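Print Settings, Square Labels and a Matte Black Table

Kanchan Kanaujia makes the white parts, and Arif Fakir makes sure their positions can be read. The two share a workshop at Flarnemness, where the set of tabletop parts known in-house as Pomano has been through 5 revisions. The conversation was held at the bench in the early afternoon and has been shortened.

Kanaujia began with the shapes. Pomano includes a truncated cone, a ball on a stem, and a number of plates and blocks. "Simple solids are harder than they look," she said. "On a detailed part the eye forgives a bad wall. On a cone it goes straight to it."

All of the parts are white, and the tabletop is black. Fakir asked for that pairing at the first revision. Gray parts were tried for almost 2 months and dropped. "The outline of the part should be easy to find before you look at any label," he said. "With gray, the shaded side of a curve ran into the background."
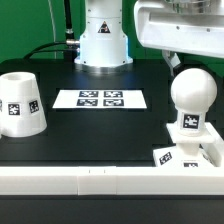

Cone, printed sheet and knob on the black tabletop.

The labels are square black-and-white markers. Each pattern has its own number in a list that Fakir keeps, and the list records which face of which part carries it. The sheet of paper with four markers serves as the table reference. He measures from the sheet, and the rest of the layout follows from it.

"Paper is fine for this," he said. "It has to lie flat. If a corner lifts, I print another one. I have tried card, board and film, and I went back to paper."

Curved surfaces take up most of his time. A square that is correct on a flat face becomes a slightly different figure on a cylinder, and the error grows with the width of the label. His rule is to keep the marker small in relation to the radius and to leave a white margin on every side. Where the radius is too tight, he asks Kanaujia for a larger diameter.
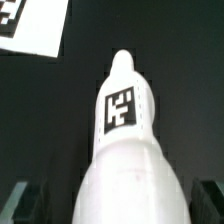
She does not always agree. "A larger diameter changes the grip, the weight and the fit in the plate," she said. "He wants a label surface. I want a part that stands up." The usual outcome is a small increase in diameter and a smaller label.

Asked about finish, Kanaujia was brief. Gloss was rejected early. A bright spot on a shiny face can cover one corner of a marker, and a marker with a missing corner may not be read. The parts are sanded with 300 grit, wiped down and left as they are. No paint is used. Paint adds thickness, and the sockets have little room for it.

The sockets were next. Several of the plates have a shallow pocket with a raised rim. The rim keeps a neighboring part from sliding into the pocket by accident, and it stiffens the plate.
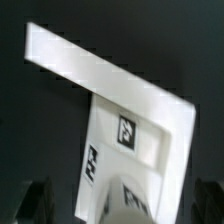 609 words in the full transcript

"The inside corners of the pocket are rounded," Kanaujia said. "The first ones were sharp, and dust collected in them. You could not get a cloth in." The outside corners of the larger plates were rounded in the same revision.

Fakir places a marker beside a pocket, never inside it. Rims throw small shadows, and he does not want one falling across a pattern. On slanted faces he accepts that a marker will look narrow from most directions. A second marker on another face covers those angles.

The file naming was set by Tania Gamage, who handled the drawings for revisions two and three. It has been kept without change. Each name holds the part, the revision and the face, in that order. Fakir would prefer the face first.

The long walls are made up of separate blocks set end to end. A single piece was considered. Kanaujia found that long flat prints tended to bow at the ends, and a bowed wall leaves a gap at the table.

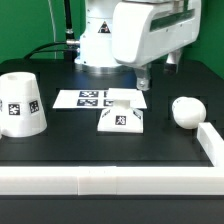

Seams between the blocks are left open to view. Filling them would mean sanding the whole run again each time a block was replaced, and she replaces blocks fairly often. The edges chip before the faces show any wear.

Both were asked what they would change in the next revision. Kanaujia named the neck below the square top plate on the pyramid, which she considers too short to hold comfortably. Fakir named the labels on the cone. He would like them set at even spacing, with the seams of the label stock kept away from the patterns.

"And fewer part numbers," he added. Kanaujia said the list was his.

The next revision is planned for March. Drawings for the pyramid are already done, and the cone is waiting on label stock.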